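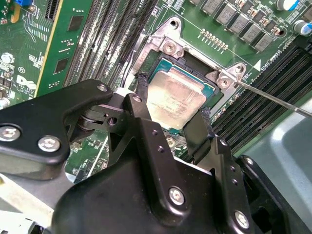
Never more than a quarter turn on one side before going to the other, was the advice from the parts counter at Garwood when I rang this morning. Go corner to corner, stop when the screw stops, and don't lean on it. I wrote that on the back of the envelope the thermal paste came in and stuck it to the shelf over the bench.

So today was the old server board. I've put it off since December. The plan is still to get it running in the spare case with the quieter fan and use it for backups, so the laptop can stop doing everything. I cleared the bench after breakfast, moved the soldering stuff to the floor and got the good screwdriver out of the kitchen drawer, where it had gone for the cupboard hinges and never come back.

The processor is a mess on top. There's a dull grey film over the metal and plenty of scuffs, and the printing across the middle is faint. I tried reading it with the lamp pulled down low and then with the torch on my phone and gave up both times. The number should be on the invoice from Fung, if I can find the invoice. I think it's in the blue folder with the car papers.

The bracket around it has a screw in each of the raised ears, plain Phillips. I started with the one on the right. The tip has to sit square in the head before you put any weight on it, and from where I sit that means holding the handle a bit higher than feels natural. I'd like to keep those heads in good shape. A replacement set from Zanen was $96 with the postage, for a few bits of metal, and I closed the page.

The label by the memory slots says CPU1, so I wrote that in the notebook with a small sketch of which way up the board was lying. Last time I did one of these I made no sketch and lost an evening to it. The sketch isn't good but it has the white triangle on it and the capacitors in the right corner.

Had lunch at one, leftover soup. Rained the whole time. The bench light flickers when the dryer is on, so I left the washing in the machine until I was done, and now it will need another rinse.

Afternoon was mostly cleaning supplies. I have one bottle of isopropyl, less than I thought, and 2 packets of lint-free wipes. Coffee filters would do in a pinch. The paste is Grimus, the grey one in the short tube. I bought it on sale in the fall and it's been in the cold porch ever since, so I've brought it inside to warm up overnight before I try spreading any. The Garwood voice on the phone didn't think cold would have hurt it, and said a blob the size of a pea, no bigger.

Memory is the next expense. There are a lot of slots and I don't mean to fill them. Fung had used sticks at $315 for the set and wanted $400 for the same thing with a warranty. I'm leaning to the cheaper one. I'll sleep on it. If the board won't start at all I'd have spent it for nothing, so the sensible order is to borrow one stick from the old desktop and test with that first.

Still to find: the invoice, the spare anti-static strap, the little bag of standoffs for the case. I looked for the standoffs in the jam jar and in the tin, and neither had them. Could be in the garage with the bike things.

Stopped at five. My neck is sore from bending over the bench and I should raise the stool or lower the lamp. Put an old towel over the end of the bench so the cat has somewhere to lie that isn't my notebook. Beans on toast for supper, washing back on for a rinse, and I still have to phone about the gutters.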